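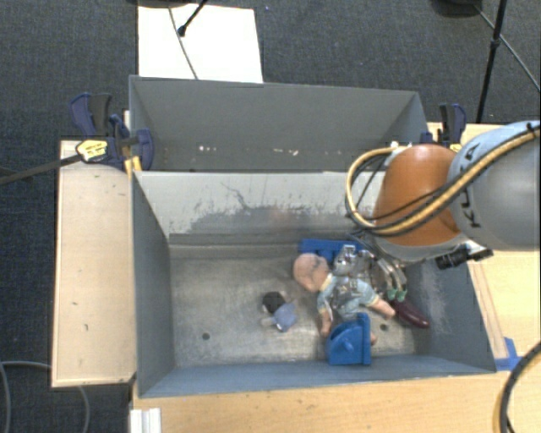
Bin picking cell, what counts as a safe speed when someone is reaching in?
posted by Malachy Ó Briain, 15 Dec 2023

I look after a small cell at Kesdale and I am rewriting the working rules for it before the new term in January. Up to now we have had one line on the wall that says keep clear when the arm is moving, and people read that in different ways. The arm is a KUKA with a metal gripper, and it works over a grey open bin, with a second bin right behind it. The objects are toys: a baby doll, a smaller doll, a couple of blue things and so on. The bins are held with clamps at both ends. Objects end up against the side walls where the gripper can't get a decent hold, and the person running the session wants to lean in and move them back to the middle without stopping everything. My draft says this is allowed in manual reduced speed with the enabling switch held. A colleague says it should not be allowed at all unless the drives are off. Which is right? I would also like to know if I need to write anything about the clamps and the cables, or if that is going too far for a one-page sheet.

Graça Mota

Your colleague is right for everyday use. Manual reduced speed has an upper limit of 250 mm/s at the tool, and it is meant for teaching and setting up, by somebody trained who has the pendant in their own hand. It isn't meant as a way of tidying the bin between picks. If the reason for going in is to move a doll, stop the arm, go in, come out, close the gate or reset whatever guard you have, and restart from outside the guarded area. Restart has to be a deliberate action by the person who went in. Don't let one person reach in while another holds the pendant and watches.

The standard to read is ISO 10218, part 2 for the cell and part 1 for the robot itself. Your risk assessment should say which tasks need access and how each one is done. "Moving stuck objects" should be on that list as its own task, because you say it happens a lot. Write down how often. We logged ours over 200 picks when I was at Flinley and it changed the layout we settled on.

On slow speed generally: slow doesn't mean harmless. Fingers against a bin wall are a crushing risk at almost any speed, and the bin wall doesn't give.

Abílio Falcão

Just put a light curtain on it. We did and had no more arguments.

Benvinda Sequeira

A light curtain is fine if it is far enough back. You have to measure how long the arm takes to come to rest with the gripper on, at the speed and reach you really use, and work out the distance from that (ISO 13855). Ours at Seixas came out at 935 mm, which was further than we had floor for, so we went with a fixed guard and a locked gate. Don't borrow our number, it is no use to you.

As for the clamps, yes, I would include them. One line is enough: check both clamps are tight before drives on. If a bin shifts, every taught position near the walls is wrong and the gripper can end up driving into the metal. We put a strip of tape at the corner of the bin so you can tell if it has moved. Cables on the arm, look at them with the power off, and check the loop has enough slack at the ends of the travel. Cables on the floor should be kept off the route to the stop button.

Our start sheet has 4 checks on it and takes less than 10 minutes. Longer than that and people sign it without looking.

Malachy Ó Briain

Thanks all. I have changed the draft to drives off for any reach into either bin, and manual reduced speed only for teaching, one person, own pendant. The clamp line is in. I will do the stopping measurement before I decide between a curtain and a gate.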